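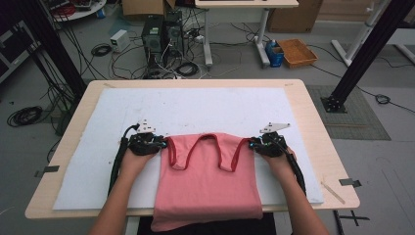
4. Registering your board and its members

Welcome to the part of Waro where your public body starts to take shape! By the end of this section you'll have a board set up, your first member on it, and an entry on the public register that anyone can look up. It's a good moment when that first name appears, so take your time and enjoy it.

Before you start, have these to hand:
the letter of appointment for each member
the start and end date of each term
the number of days' work agreed for the year
the signed declaration of political activity

Note: You need the Board Secretary role to follow these steps. If the Appointments tab is greyed out, ask your local administrator to change your role (section 2).

4.1 Create the board

1. Sign in and choose Appointments, then New board.
2. Type the full legal name of the body. Short names go in the box underneath. The Grarnau Harbour Board, for instance, has "Harbour Board" as its short name, and both can be searched.
3. Pick the sponsoring department from the list.
4. Enter the smallest and largest number of members your founding order allows.
5. Press Save draft. Waro gives the board a reference number straight away (ours was 351), and you'll see it at the top of every screen from now on.

Caution: The legal name can't be changed once the board is published. Check it against the order, including any commas.

4.2 Add a member

1. Open the board and choose Add member.
2. Enter the name as it should appear in public. Titles are optional.
3. Choose Chair, Deputy Chair, Member or Independent Member.
4. Enter the term dates. Waro works out the length and shows a lovely clear timeline on the right, with gaps and overlaps in orange.
5. Under Payment, choose Yearly or Daily. For a daily fee, enter the rate and the agreed days. At a rate of £138, the total fills itself in as you type the days!
6. Attach the declaration as a PDF. If there is nothing to declare, tick Nil return and attach the signed form anyway.
7. Press Send for checking.

Note: A second person has to approve each entry. At Cilport, Thilini Thambiah enters the details and Shafiq Sultana checks them, and they swap over every January so that both keep their hand in.

4.3 Publish

1. When the checker has approved the entry, a green Publish button appears.
2. Press it, read the preview, and confirm.
3. Open the public register in another browser window and search for the member's name.

Caution: If you see error 805, two terms overlap for the same post. Go back to 4.2, step 4, and correct the dates. Your other entries are safe.

Reappointments are covered in section 5. Don't edit the old term to extend it; add a new one.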